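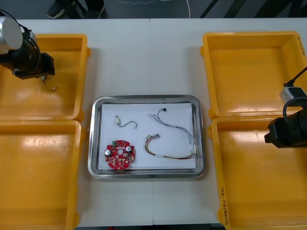 Forums > Workshop & Garage > Benches and Storage > Shallow yellow bins for sorting, yes or no?

Started by tinpan_alley, 20 December 2023
14 replies | 1313 views

tinpan_alley
OK so I've been redoing my sorting bench and I've settled on shallow open bins, two pairs, with a stainless tray in the middle for whatever I'm working on right now. Yellow, because yellow is what I could get. Bench top is white and in two pieces that meet in the middle. I sort small hardware for old clock and radio repairs, so screws, springs, terminals, tiny stuff. Question is whether I should stay with the shallow ones or go to deep bins before I buy more. I've got about 600 parts envelopes still to empty out and I'd rather decide now!

mossbucket
Shallow, all day. You can see the whole bottom of the thing. Deep bins are where washers go to retire. I had the deep Dramer ones for years and every single time I wanted something I ended up tipping the whole lot onto a towel.

hal_in_the_shed
Going to disagree with mossbucket. Shallow is great until you bump the bench. Mine went over in July and I was finding 4-40 nuts in my shoes for weeks. Deep bins, and scoop out what you need.

mossbucket
Then don't bump the bench, hal :)

hal_in_the_shed
It's a small shed.

quiltedjenny
Coming at this from beads, so slightly different, but the glossy plastic drives me nuts under overhead lights. You get these bright streaks across the bottom and anything silver just vanishes in them. I moved my lamp over to the side and it got a lot better. Yellow is a nice color for dark parts though, I'd keep it.

tinpan_alley
Jenny, yes, the glare! I thought it was my eyes. Will try the lamp thing tonight. Does anyone line theirs? I've got some thin felt left over from a speaker job.

quiltedjenny
Felt grabs everything with a point on it. I use that rubbery shelf liner, cut a bit small so it lifts out.

dogleg_report
Keep the steel tray whatever you do about the bins. Bought mine from Zolturwood and it's been dropped, soaked in degreaser and used for a barbecue once (washed after, relax). Only complaint is it slides, so put something grippy under it.

hal_in_the_shed
See, I don't like steel for the middle. Everything rings and bounces. I use an old cafeteria tray.

ferrite_fred
How are you labeling them? I write right on the inside of the rim with a marker, the year I started the bin and what's in it. My wife says it looks terrible and she's right, but tape falls off. Flared rim is handy for that, you can read it without moving anything.

mossbucket
Marker here too. Rubbing alcohol takes most of it off if you change your mind – leaves a bit of a ghost.

tinpan_alley
Marker it is. I bought a pack of 100 labels from Illosum and they were curling by the second day. Pushing each pair end to end has worked out well, by the way, there's hardly any gap for things to drop into. The seam in the bench top is another story, I've already lost a hairspring down there.

dogleg_report
Run some masking tape down the seam. Ugly, cheap, works. Replace it when it gets grubby.

hal_in_the_shed
Or put the tray over it, if it's wide enough. Still say deep bins. Let me know when you're crawling around with a magnet.

Shares: 6 | Comments: 14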